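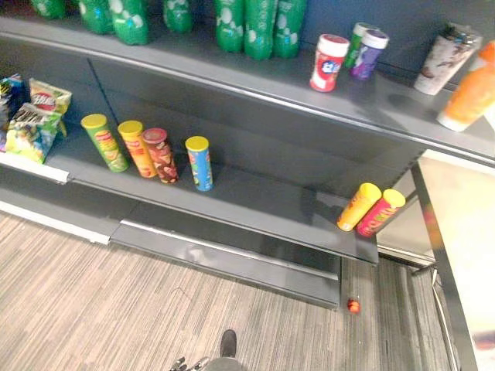

Well, the gin is finally here! If you've been on this list since August you've heard me go on about it more than once, so thanks for hanging in there. The first full batch of Wulden came off the still before the holidays, it rested for five weeks (I wanted six, I got impatient), and we filled the last of it on Friday night with the radio up loud. That makes 300 bottles, and 12 of those are already spoken for by people who put their names down at the open house.

For anyone new, Wulden is our winter gin. Juniper first, then dried orange peel, caraway and a little bit of toasted rye from the same sacks we use for the whiskey. I had bay leaf in there for the first three trials and took it out again. It made everything taste like soup. Seul-gi Joo, who does most of our blending these days, talked me into adding pear at the very end, and I argued with her for a week and then tasted it and shut up.
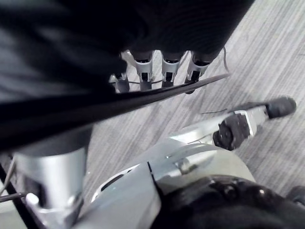

The caraway is the part people will either love or not. My brother-in-law says it reminds him of rye toast and he means that as a complaint. I think it's great with plain tonic and a strip of lemon, no lime, and it makes a really nice Negroni if you go easy on the vermouth. If you try it with ginger ale, let me know, I haven't gotten around to that one yet.

Now the whiskey news, which is slower, as whiskey news always is. Cask 171 is the one I keep sneaking back to. It's a second-fill sherry cask we bought from Spanos and for the first year it did almost nothing, just sat there being pale. I pulled a sample last week and there's fig in it now, and walnut, and a kind of brown sugar thing on the finish that I can't stop thinking about. It isn't ready! Please stop emailing to ask. I'd guess next winter, and it will go to newsletter people first like always.

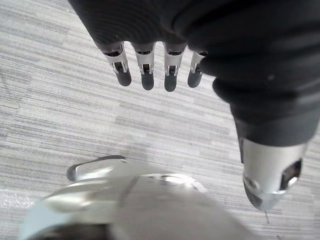

Deltska is down to its last couple of cases. I know a lot of you drink it as your everyday bottle and I'm sorry about the gap. The next run uses barley from a different farm and I want to taste it side by side with the old one before I put the same name on the label. Grulska, the caraway-free one (yes, I hear you), is fine and there's plenty of it.

Two bits of housekeeping. The tasting room is closed all next week while the floor gets sanded, so call before you drive out. And the mailing list just hit 1560 names, hello to all of you, but a few addresses keep bouncing, so if a friend says they never hear from us have them sign up again with a different one.

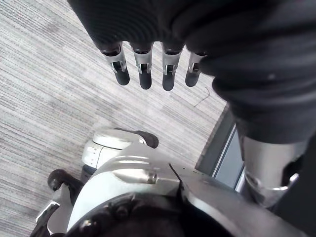
Robot hand, fingers down.

Wulden goes on sale at noon on Saturday, two bottles a person to start with. Bring a bag, we're out of boxes again.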